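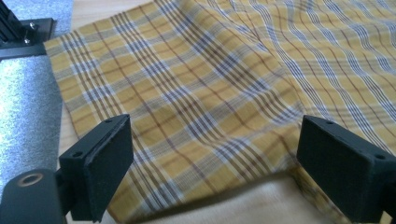

Figure 1. Plaid cloth in mustard yellow with blue-gray and lavender stripes.

Does "Wash Less" Advice Hold Up? A Term Project on Laundry Labels and Household Habits

Submitted Sat 21 September for Textiles and Consumer Choices

1. What we set out to do

The assignment asked each group to pick a piece of consumer advice and test whether the reasons given for it stand up. We picked the advice to wash clothes and household cloth less often. It is printed on care labels, on detergent packets, in store leaflets and in a lot of magazine columns, and by now most people repeat it without being asked. It is said to save water, save power, keep colors bright and make cloth last longer.

Our group started out believing all of this. By the end of May we believed perhaps half of it, and this report is mostly about the other half.

We should say early that we didn't prove washing less is bad advice. We had one term, a shared laundry room and a budget of 100 dollars. What we can say is that the people giving the advice rarely show where it comes from, and that when we tried to check the easiest claims ourselves, the results were messier than the leaflets suggest.

2. Where the advice comes from

We collected leaflets, labels and web pages from four sellers that people in our town use: Groltness (bedding and curtains), Zisero (cheap everyday clothing), Trnka (a small shop with its own line of table linen and throws) and Fatum (detergents and stain removers).

Groltness tells customers to wash blankets "only when needed." It doesn't say how a person would know. We wrote to ask and got a reply that repeated the leaflet word for word.

Zisero has a page on its site headed with a claim that washing less can double the life of a shirt. There is a small star next to "double" and no note at the bottom of the page for the star to point to. We looked on a phone and on a library computer in case the note was hidden in one version. It was missing in both.

Trnka was the most careful of the four. Its care card says that sun, rubbing and heat all fade cloth and that washing is one cause among several. We found this more believable, partly for the dull reason that it promised less.

Fatum sells detergent, so we expected it to tell people to wash more. Instead it tells them to wash less but with a costlier product. A bottle of its color care liquid cost us 11 dollars, against 5 for the plain kind from the same shelf. We come back to this in section 5.

3. The fading test

We bought plain cotton squares in one dark blue shade, all cut from the same roll. One set was washed and dried on a rack indoors. A second set was washed and dried in the machine on high heat. A third was never washed and was taped to the inside of a south-facing window. The last set stayed in a drawer the whole time for comparison.

At the end we put the squares in plain envelopes marked only with a letter and asked other students in the class to rank them from darkest to lightest. They didn't know which was which.

The drawer set came out darkest, as anyone would guess. The rack-dried set was placed close behind it, and several people couldn't tell the two apart. The machine-dried set was clearly lighter, with a fuzzy surface. The window set was the lightest of all, and it was patchy, with darker strips where the tape had been.

So in our small test the cloth that had never been washed faded the most. That doesn't mean washing is harmless. Nobody keeps a shirt taped to a window. Curtains are another matter, and so is a throw that lives on a couch in a sunny room, yet the Groltness leaflet for curtains talks about washing for a full page and gives sunlight one line.

We also noticed that "washing" in most of the advice seems to cover drying too. If a person washes at low heat and hangs things up, they are doing something quite different from a person who runs the dryer hot. A leaflet that lumps these together can blame the washer for what the dryer did.

4. The diary

The second part was a laundry diary kept by people in our residence hall and in some of our families' homes. They wrote down each load, the setting they used, and why they decided to wash. By the end we had 3207 lines of entries, counting each item in a load as one line. This was far more than we knew what to do with, and typing it up took longer than every other part of the project.

The "why" column was the useful one. The leaflets assume that people wash things out of habit and could simply stop. Some entries fit that idea. Jeans in particular were washed after one wearing with no reason given except that they had been on the floor.

Most of the reasons were ordinary ones, though. There was food on it. The dog had been on it. Somebody had been sick. It smelled of the fryer from work. Work clothes took up a large share of the diary, and people with kitchen or cleaning jobs don't get to choose whether to wash them. Advice that treats every wash as a choice is aimed at somebody with a desk job and no pets.

Household cloth went the other way. Tablecloths, throws and cushion covers hardly appear in the diary at all. Several homes recorded none for the whole period. Telling these people to wash their blankets less is odd, as they would have trouble doing so.

There is a weak point here that our instructor raised, and we agree with it. People who know they are keeping a diary may change what they do or skip entries they find embarrassing. One home's diary shows no loads for three weeks and then a very large number on one day. We think that was somebody filling it in from memory the night before we collected it. We left it in, which may have been a mistake.

5. Who gains from the advice

It would be easy to write that the companies are lying. We don't think we have evidence for that, and a seller telling customers to use their things longer seems at first to be arguing against its own interest.

But look at what the advice is attached to. Fatum's version comes with a bottle at more than twice the price. Zisero's version sits on the same page as a refresher spray, sold for use between washes. Groltness has a line of blankets described as "low wash," and we couldn't find any way in which the fiber content differed from the regular line. The labels list the same mix in the same order.

We tested the Fatum liquid against the plain one on more of the blue squares, rack-dried, and had them ranked in the same way with the envelopes. The rankings were all over the place. If there is a difference, our classmates couldn't see it. A longer test might show one.

The saving on water and power looks like the strongest part of the case. Fewer loads must use less than more loads if the loads are the same size. Even so, the diary made us less sure that people who cut back are saving what they think. Two homes that tried to wash less switched to hotter, longer cycles when they did wash, on the grounds that everything was dirtier. We had no meter on the machines, so we can't say which way the total went. The leaflets don't mention the possibility.

6. Problems with our own work

The squares were all one fiber and one color. Wool, linen and blends may act differently, and so may woven patterns, where the yarns are dyed before the cloth is made. We had meant to include a checked fabric and ran out of time. Ranking by eye is crude. The lighting in the classroom changed between the morning and afternoon groups, and we only thought of this afterward.

The window set got whatever sun there was that spring. Another year might have given a different result.

We also chose the sellers because they were nearby and familiar. Four sellers can't stand for an industry.

7. What we would tell people

Dry on a rack if there is room for one. Keep cloth you care about out of direct sun. Don't pay extra for a color care product until somebody shows you a comparison with the plain kind. Wash jeans less if you want to, and ignore anyone who tells you to cut down on washing your work clothes.

As for the claim about doubling the life of a shirt, we would like to see the note that goes with the star. We sent Zisero a second message and will add the reply to the class folder if one comes.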